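Comparing Two Parallel Grippers for Tabletop Pick and Place
Group project report, November 2019

3. Test setup

We compared the Lindska gripper with the older Tiedemann on the same arm. Both ran on the Hidier controller with a payload limit of 1000 g. The objects stayed on the white table between runs so that the planner had to work around them.
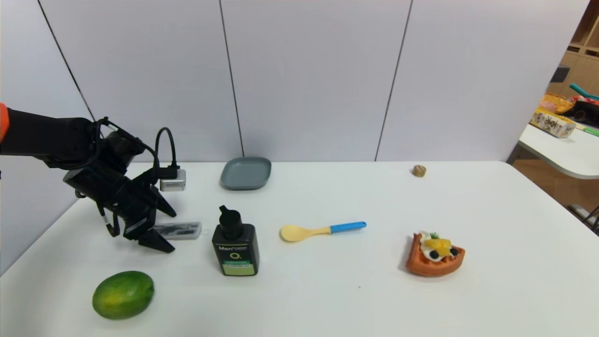 Figure 1. Gripper over the clear plastic case.

Closing speed was kept at 200 for all runs. The case was hard to detect because the lid let the table color through, so we lowered the depth threshold. For the plate task the goal was a point on the plate at the back of the table, and the fingers had to come down without touching the rim.
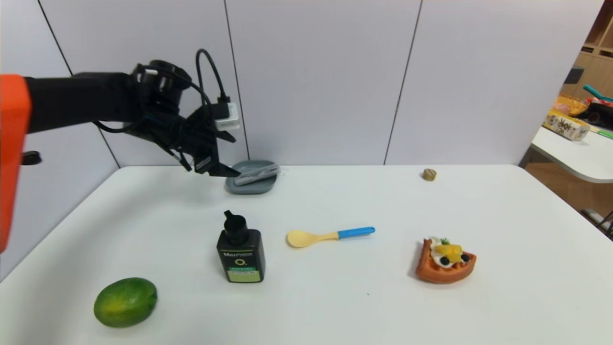

4. Results

The Lindska dropped the case 2 times. The Tiedemann dropped it more often, mostly while turning the wrist.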